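Packing and unpacking help wanted — homewares stockroom, Ollside

I'm Jaime Sampaio and I run Kavanagh, a little mail-order shop for kitchen and table things. We're moving the whole stockroom to Ollside in May, and I'm looking for two people with patient hands to help me get 400 boxes of pots, jars and cups out the door and back onto shelves in one piece.

You'd be handling one item at a time, mostly. Pick it up, look it over, turn it around, wrap it, box it, write the label. If that sounds dull, this may not be your job! I happen to love it — you get to know every rim and every odd little bump, and after a while you can spot a bad glaze from across the room. A lot of our stuff is round and ridged, like the beehive sort of shape, and those pieces need a bit more thought than a flat plate does.
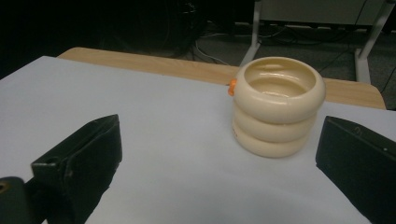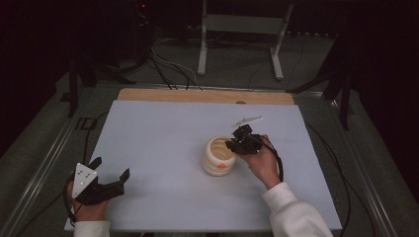 The cream ringed pot with its bit of orange, both times set down on white.

What I'm after: someone who can work slowly without getting grumpy, who will tell me right away about a chip (everybody drops something, I've done it plenty), and who can lift a full box from the floor. You don't need shop experience. Neat handwriting would be lovely, as our label printer is on its last legs.

The work runs for 7 weeks, mornings only, and pays $600 a week. Lunch is on me. Parking is free behind the building, and the bus stop is right out front. Pádraig Flanagan will be driving the van, so you won't need a license.

To apply, just send me a few lines about yourself and something you own that you'd hate to see broken. No resume needed. Please put "Box 831" in the subject line so I can find you in the pile — my inbox is a mess.

Contact Kavanagh | © Kavanagh, Ollside | Back to top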